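Help wanted: part-time shop assistant at Bramgate Tool Library

Hi, I'm Bianca Vlad, and I run the Bramgate Tool Library out of the old feed store on Dalen Street. If you've borrowed a tile saw from us in the last few years, chances are I'm the one who showed you how to change the blade and then talked your ear off about grout. I'm looking for a person to share the counter with me, starting in September.

A bit of background first. We lend tools the way a regular library lends books. Members pay a yearly fee, come in, pick out what they need for the weekend, and bring it back (mostly on time, mostly clean!). When I opened, we had my dad's old hand planes and a shelf of donated drills. Now there are 2,000 items in the catalog, and that's without the drawer of odd wrenches I keep promising to sort out.

The job is part time, Thursday through Saturday, and you'd be working alongside me for most of it. Mornings are for intake, when you check what came back, wipe it down, test anything with a cord, and log it. The doors open at 9 and from then on it's people, people, people. Somebody wants to hang a door. Somebody else has a wasp problem and thinks a leaf blower might help (please talk them out of it). Around lunch it goes quiet and we eat at the bench and catch up on repairs.

Repairs are the part I'd love to hand over a little more of. I can replace a cord or a switch, and I'm decent at sharpening, but small engines and I don't get along. If you know your way around a carburetor I will be very happy to meet you. If you don't, that's fine too, I'd rather have a person who likes talking to strangers and will say "I don't know, let's look it up" than an expert who sighs at beginners.

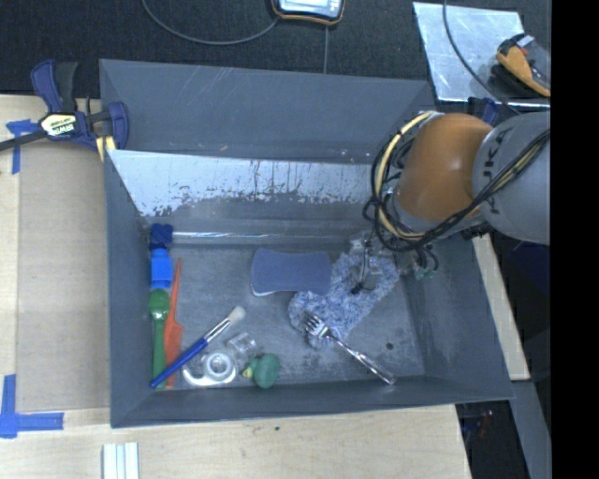
Gray bin, scuffed from use. The arm is a KUKA.

What I need from you: you can lift a 50-pound box without hurting yourself, you can type well enough to use a slow catalog on a slow computer, and you show up when you say you will. A driver's license is a big plus because we do pickups of donated tools out toward Makov, and the van has a stick shift. Spanish or Romanian would be great. You don't need a degree or a trade certificate, and I don't care if there's a gap in your resume. Mine has a gap you could park the van in.

What you get: a fair hourly wage (I'll tell you the number on the phone before you come all the way over), paid sick days, a free membership for you and your household, and first pick from the duplicates table when we clear it out in spring. The heating is good. The coffee is Plultier, the dark one, and I buy it myself so there's always some.

I should mention the stairs. The storage loft is up a steep flight and there's no elevator, but most of the heavy stuff lives on the ground floor and we can split up the work if stairs are a problem for you. Just tell me and we'll figure it out.

To apply, stop by the counter during open hours or drop a note through the mail slot. A page is plenty. Tell me who you are, which days you can work, and the last thing you fixed or tried to fix. Failed repairs count! I'll call everybody back, and if it sounds like a match you'll come in for 2 paid trial shifts so we can both see how it feels.

If this isn't for you but you have a cousin or a neighbor who's always got their head under a sink, please pass it along.

Bianca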